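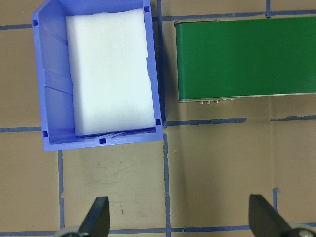
Gladys Ríos读完上一期报告后来信说,报告里磁带的数目写得很清楚,可是她看完仍然不知道这些带子里到底讲了什么,也不知道镇上的人什么时候能听到。她还问,播音员念错的地方、两个人在话筒前争起来的地方,整理的时候会不会剪掉。她的意见是一处也不要剪。

这几个问题提得对,本期报告就按这个顺序写:先写内容,再写进度和开放收听的安排,设备和经费放在后面。剪与不剪的问题,在“整理原则”一节里答复。

项目背景

本项目由Arnow基金资助,整理对象是Zolwood镇广播站留下的盒式录音带。广播站停播之后,带子先放在站里的播音间,后来播音间改作他用,带子搬到镇文化站楼上的储物间,一直没有人系统听过。立项时清点的总数是218盒,这个数字在本期没有变化。上一期报告曾提到,可能还有一批带子在退休站员家里,本期已经上门问过,情况见后文。

按照资助协议,我们要做四件事:把磁带转成数字文件,给每盒带子写内容目录,联系录音里说话的人或其家属取得许可,最后在镇图书馆设一个收听点。前两件事同时在做,第三件事比原计划慢,第四件事刚刚开始准备。

录音里有什么

已经听过的带子大致可以归为几类。

最多的是日常播音。早上一段是天气和农事提醒,中间插通知,晚上一段是地方新闻和点歌。天气和农事部分写稿的人显然懂行,什么时候给秧田换水、哪一片坡地容易倒春寒,都说得很具体,而且常常点出地块的小名。这些小名现在的地图上已经没有了,有几个连镇上的中年人也没听说过。我们在目录里专门设了“地名”一栏,凡是听到的都记下来,写法拿不准的先记读音。

通知类的内容起初我们认为价值不高,听多了以后看法有改变。供销社到货、渡船改点、磨坊停电、某户丢了一头牛请看见的人捎信,这些事情单看很小,连着听几个月,能听出镇上的日子是怎么安排的。例如渡船的开船时间,从录音里可以排出一张比较完整的变动表,镇志里只写了一句“设有渡口”。这张表已经交给编镇志的老师,对方回复说会用。

第二类是访谈。广播站有一档栏目,请镇上的手艺人和老人到播音间说话,栏目名字换过几次,主持人一直是同一位。访谈对象有做豆腐的、烧石灰的、撑船的、接生的,还有一位修过水库的会计。主持人问得不急,对方停下来的时候他也不催,所以有些带子里有很长的静默,能听见窗外的鸡叫和自行车铃。接生员那一盒说的方言比较老,我们请了两位本地老人一起听,还是有几句没听懂,目前在文字稿里留空。

烧石灰的那盒值得多写几句。讲述人把选石、装窑、看火、出窑的过程从头讲到尾,讲到看火的时候,他用了一组描述火色的词,由暗到亮排下来,每个词对应窑里的一个阶段。这组词我们查了县里现有的方言资料,没有收录。县方言调查组的一位老师听过之后,希望我们能提供这一段的副本。副本要等家属签过许可书才能给,家属在外地,已经通过电话,口头上是同意的。

第三类是文艺节目,包括山歌、小戏清唱和学校的合唱。这一类录音质量参差不齐,小戏多半是在露天场子录的,风声很大。山歌部分有一些是即兴对唱,歌词里提到真人真事,甚至点名道姓地取笑,将来开放之前要逐首看过。

第四类是我们原先没有料到的,就是播音间里的“废带”。站里用来试音、练习播稿的带子,标签上写着“可洗”,后来却没有洗掉。里面有年轻播音员反复练一条新闻,念错了自己笑,旁边有人纠正她的声调。也有两个人为一个字的读音争了半天,争到后来去翻字典,翻书的声音都录下来了。Gladys Ríos问的大概就是这种地方。

进度

截至本期末,已经完成转录的磁带是129盒。完成转录的意思是两面都已录成数字文件,听过开头和结尾,核对过时长,并且存了两份。

另有10盒经检查暂时不能播放,原因包括带基断裂、外壳变形和霉斑较重,单独存放,等候处理。剩下的带子状况一般,没有发现特别棘手的,预计下一期可以全部转完。

转录的速度前慢后快。前一段时间慢,主要是因为我们在磁头角度上吃了亏。广播站先后用过几台录音机,各台磁头的角度不一致,用同一个角度去放所有的带子,有一部分听起来发闷,高音出不来。开始时我们以为是带子老化,录了一批之后才发现,稍微调一下放音机的磁头角度,声音就亮了。于是前面录的那一批全部重听了一遍,其中听感明显发闷的重新录了。这一部分返工占去的时间比预想的多,本期前半段几乎没有新增的完成数。

现在的做法是每盒带子上机之后先放一段人声,调好角度再从头录。角度调到什么位置写在记录卡上。我们发现同一时期的带子位置大多接近,所以后来按时期分批上机,不必每盒都大调。

速度本身也有问题。有一台旧录音机录的时候偏慢,用正常速度放出来,人声就偏尖。这种情况我们照原样录一份,另外用软件校正一份,两份都留,目录里注明。校正用的参照是每天报时的那一声响,但那一声响本身准不准,也没有把握,因此校正稿只供收听,研究用途仍以原样为准。

内容目录的进度落在转录之后。目前转录完的带子里,写好详细目录的不到一半,其余只有简目,即标签文字加开头一段的概述。详目比较费工,一盒带子听写整理下来,常常要花去播放时长好几倍的时间,方言重的更久。我们没有为了赶进度把详目改简,这一点事先与基金的联络人沟通过,对方表示理解,但希望下一期能看到差距缩小。

整理原则

关于剪辑,现行的做法是存档文件一律不剪。磁带上有什么就录什么,包括开头的空白、念错的句子、咳嗽、搬椅子、关门和串进来的别台信号。降噪也不在存档文件上做。

开放收听用的文件是另外生成的一套,会做两种处理:一是把过长的空白段跳过去,跳过的地方有提示音;二是涉及他人隐私、当事人或家属不同意公开的段落,做静音处理,并在目录里写明静音的起止和理由。念错、争论、笑场都保留。播音员练习的那几盒,我们已经找到其中一位,现在在县城带孙子。她在电话里先说丢人,不让放,过了几天又打回来,说想先自己听一遍。录音已经拷给她,等她的答复。

文字稿照口语记,不改成书面语。方言词能写出本字的写本字,写不出的用同音字加注音。两位听写的同事起初写法不统一,同一个词在不同带子里写成几个样子,检索时对不上。本期统一了一次,做了一张对照表,旧稿也按表改过。这张表以后还会加,每次改动都留有记录。

标签文字的处理也有一点要说明。不少带子重复使用过,标签上划掉一行又写一行,最后写的那一行未必就是带子里的内容。我们把标签上的字全部抄录,包括划掉的,能认多少认多少,再与实际听到的内容对照。有一盒标签上写的是养猪讲座,实际听到的是一场婚礼,前后都没有说明是谁家的。婚礼里的司仪声音很有特点,镇上有人说听着像从前粮站的一位,还没有核实。

退休站员家中的带子

上期报告提到的那批带子,本期去看过。老站员身体尚可,记性也好,带子装在一只饼干桶里,放在衣柜上面。他拿出来的大多是自己买的戏曲成品带,与广播站无关,真正属于站里的只有三盒,其中一盒还是空的。他愿意把另外两盒借给我们转录,转完归还。这两盒不计入总数,单列编号。

走访的收获主要在谈话上。他讲了站里设备更换的前后,哪一年从大盘带改用盒式带,哪一台录音机是从县里借来后来没有还的,这些对我们判断带子的年代很有用。此前有一批没有日期的带子,只能笼统地写“年代不详”,对照他的说法和录音里的机器底噪,可以把其中多数放到一个较窄的时间段里。他还认出了几个访谈里没有报名字的声音。

他也说了一件我们不知道的事:站里曾经有一本播出登记簿,每天播了什么、谁值班,都有记。簿子在撤站的时候交给了镇里。我们去镇档案室查过,目录里没有,管档案的同志答应在清理旧柜时留意。这本簿子如果能找到,目录工作会省很多力气,不过我们没有把它算进计划。

许可与联系

许可工作是目前最慢的一项。

访谈类录音牵涉的讲述人,很大一部分已经过世,需要找家属。家属在镇上的比较好办,上门放一段录音,对方听到老人的声音,多半当场就愿意签。有一户人家听完以后要求先拷一份给他们,我们照办了,此后把这一条定为惯例,凡是签许可的家庭,都可以得到完整的录音副本。也有一户听完以后不愿意公开,理由是录音里老人谈到了一笔旧债,牵涉到邻居。这一盒已经按不公开处理,存档保留。

家属在外地的,要一层一层地问。本期发出的信和电话,回音比较零散。有的号码已经停用,有的接电话的人以为是推销,说了两句就挂断。后来改请镇上的熟人先打招呼,我们再打过去,情况好了一些。

许可书的文本也改过一次。原先的版本是照别处的样本写的,句子长,老人家听不明白,签的时候犹豫。新的版本只有一页,先说录音是什么,再说存在哪里、谁能听、能不能反悔。反悔这一条原来没有,是文化站的同志提出加上的:任何时候不想公开了,打一个电话,收听点就撤下来。

集体节目如学校合唱,不可能找到每一个孩子。处理办法是在镇上张贴告示,说明将要开放的节目和大致年份,有异议的可以来登记。告示已经拟好,等收听点的日期确定后再贴。

收听点的准备

图书馆同意在一楼靠窗的位置给我们留一张桌子,放一台电脑和两副耳机。馆方提出桌子不能影响旁边的报刊架,我们量过,放得下。开放时间与图书馆一致。

收听程序由Zarnance承做。第一个版本已经试用过,检索功能可以用,但界面上的字太小,按钮也多。请了几位老人来试,多数人到了检索这一步就停住,不知道该打什么字。有一位老人说,她只想听从前早上那一段,不想找。根据这个意见,我们请对方在首页加了一个按钮,按下去就从早间播音里随便放一段。新版本还在修改,预计下一期能装到图书馆。

Zarnance另外建议做网上收听。我们讨论过,暂时不做。许可书上写的是在图书馆内收听,如果改到网上,要重新征求意见,而且方言对唱里取笑人的那些段落,放到网上与放在镇上听,分量不一样。这件事可以等收听点开了一段时间再谈。

收听点开放之前打算先办一次小范围的试听,请讲述人的家属和当年广播站的人来。地点初步定在图书馆的阅览室,时间避开农忙。试听会的内容还没有选定,现在倾向于放渡口那一盒和几段早间播音,烧石灰的那盒看许可书能不能及时寄回。

设备与修理

放音机目前有两台,都是二手机器,一台主用,一台备用。主用的一台在本期中间出过一次故障,走带忽快忽慢,拆开看是皮带老化,压带轮也硬了。修理由Gautam维修部承担,换了皮带和压带轮,顺便做了清洁和转速校准。修理期间用备用机继续工作,备用机的声音稍差,那几天只安排了人声节目,音乐类的留到主机修好以后再录。

Gautam维修部的师傅建议多备一套皮带,说这种规格以后会越来越难找。已经买了两套,费用从耗材里出。

不能播放的那几盒带子,也请他们看过。外壳变形的可以换壳,这一项我们自己能做,已经买了可拆的空壳,练过几次手,下一期动手。带基断裂的可以接,断口处会损失很短的一小段声音,接带之前先把断口两边的情况记录下来。霉斑重的比较麻烦,不敢直接上机,怕把霉带到机器上,再传给别的带子。县博物馆有一位做纸质文物修复的老师,对霉菌处理有经验,她看了照片,建议先隔离、降低湿度,等霉不再活动以后再清理。目前按她的建议封存,放了干燥剂,隔一段时间查看一次。

储物间的湿度一直偏高,雨季尤其明显。本期把全部磁带移到文化站二楼朝南的一间,加了一台除湿机。搬的时候按编号装箱,没有丢失,也没有磕碰。原来的架子是铁架,刷过漆,可以继续用。新房间的窗帘太薄,下午有太阳晒进来,换了一副厚的。

数字文件存两份,一份在文化站,一份在镇图书馆。第三份本应放在镇外,原定由县图书馆代为保管,协议文本对方还在走流程。文化站和图书馆相距不远,如果遇到大水,两处有可能同时受影响,所以这第三份我们催得比较紧。

人员

本期参加工作的人员没有增减。转录由一位同事专职负责,目录和听写由两位同事分担,联系家属的事由项目负责人和文化站的同志一起跑。听写的一位同事本期有一段时间请假照顾家人,详目进度受了些影响,现已回来。

镇中学的语文老师提出,想让学生参加听写。我们的看法是可以试一试,先从天气和通知一类开始,这类内容固定,句式重复,容易上手,也不涉及隐私。学生写出来的稿子要由同事再听一遍,未必能节省时间,但孩子们对地名的兴趣比预想的大,有一个学生回家问了爷爷,带回来一个地块小名的来历,已经补进目录。正式安排等开学以后与学校商定。

经费

本期支出总体没有超过预算,各项之间有一些出入。

设备修理和耗材超出原计划,主要是主用机的修理费和备用皮带。除湿机不在原预算之内,征得基金联络人同意后,从差旅项下调剂。差旅本期用得少,外地家属多用电话联系,没有跑。人员费用与计划一致。收听程序的费用按协议分两次付给Zarnance,本期付了第一次,余下的待新版本验收后支付。

下一期预计差旅会增加,有几户家属住得较远又不方便电话沟通,需要上门。试听会也有少量开支,主要是茶水和接送老人的车费。我们估计仍可以在总额之内解决,暂不申请追加。

明细和票据另附,不在正文里重复。

存在的问题

一是详目滞后。原因前面写过。打算从下一期开始,转录的同事在全部转完之后转到目录上来,三个人一起做。这样预计能赶上一部分,但方言重的访谈仍然要依靠两位本地老人,他们每次只能坐一个上午,不好多安排。

二是年代判断。虽然有了老站员的说法,仍有一部分带子只能估计。我们在目录里把“录音里说到的日期”“标签日期”和“推断日期”分开写,使用的人可以自己判断。

三是许可进度对收听点开放范围的影响。如果到开放时许可只拿到一部分,收听点可以先开放日常播音和已获许可的访谈,其余陆续增加。这与协议里“一次性开放”的说法不完全一致,请基金考虑是否可以调整。我们的意见是先开一部分比全部等齐要好,几位常来打听的老人年纪都大了。

四是备份的第三个地点未落实,前面已写。

下一期安排

转录部分,完成剩余可播放的带子,动手处理换壳和接带的几盒,霉斑带继续观察。

目录部分,先做访谈类的详目,日常播音类的详目按时期顺序往后推。地名栏整理出一份初稿,请编镇志的老师和镇上几位老人看。地名初稿预计收入近20条过去没有见于文字的小名,每条附上录音出处,有争议的并列几种说法。

许可部分,集中联系外地家属,烧石灰那一户排在前面。

收听点部分,验收新版程序,布置桌子和耳机,张贴告示,办试听会。

此外,Gladys Ríos在信末提到,她手里有一份当年广播站印发的节目单,纸已经发脆,愿意寄来扫描。我们已回信请她不要折叠,夹在硬纸板里寄,邮费由项目承担。收到以后扫描存档,原件寄还。节目单如果标有栏目名称和播出时段,可以与渡船时间表一起,用来核对一批只有晚间节目、没有报日期的带子。

附件:本期支出明细;已完成转录磁带编号表;修订后的许可书文本;方言用字对照表;收听程序试用意见汇总。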